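**Ticket 14 – arm stalls when placing into the microwave (simulation)**

Project: Corkano kitchen arm, shared workshop build
Status: open, workaround in place
Priority: normal
Parts affected: planner, Emness gripper driver, kitchen model

## Problem

The arm carries an object to the open microwave, lowers it towards the turntable and then stops. The gripper stays shut. After a while the planner gives up and logs:

 place: goal not reached, retry 2
 place: retries used up, holding position

It happens on most runs of the microwave task. The drawer and worktop tasks are fine with the same build, so I don't think it is the arm model.

## What I have tried

1. Restarted everything and cleared the saved plans. No change.
2. Went back to the September build of the planner. It stalls in the same place, so this is older than the last merge.
3. Swapped the object for a plain small cube. It still stalls, though less often.
4. Took the object away altogether and sent the empty gripper to the same pose. It gets there every time and opens as it should. That points at contact with the plate.
5. Turned on contact logging. The log shows the object touching the turntable 20 mm before the planner expects it to. The controller pushes down against the plate, sees the force limit and stops. The "placed" check only looks at height, so it never passes.
6. Compared the turntable in the kitchen model with the one the planner uses. The planner has its own copy of the kitchen as simple boxes, and in that copy the microwave has a floor but no plate. The place height is worked out from the floor.

## Second fault, found while looking at the first

With the place height raised to suit the plate, the gripper opened, but on the way out the wrist clipped the door on some runs. The planner's copy has the door at 80 degrees. In the kitchen model it swings further than that, and the way out is planned as if the door were somewhere else. I have changed the planner to read the door angle from the simulator at the start of each task. No clipped doors after that.

## Workaround

- Pull the Vieira branch of the kitchen config.
- Set the place height offset for the microwave to 20 mm.
- Leave the force limit alone. I tried raising it and the object was squeezed sideways out of the fingers.
- Run the microwave task on its own before the full sequence.

The side camera view is the one to use when checking the gripper against the plate, as the overhead view only shows the top of the cabinets. The red object should be over the plate before the release command goes out.
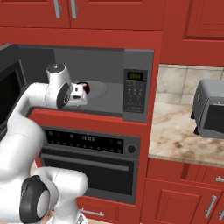
## Still to do

- Add the turntable to the planner's copy properly, as a thin disc, and take the offset out again.
- Change the "placed" check to use contact as well as height.
- Try the same task with the Prellel solver settings. The contacts may be stiffer than they need to be – I haven't looked into it.
- Leave the real arm on the bench out of this until the first two are finished.

I'm back in the workshop on Thursday evening and will start with the disc. If you hit the stall before then, attach the contact log as well as the planner log.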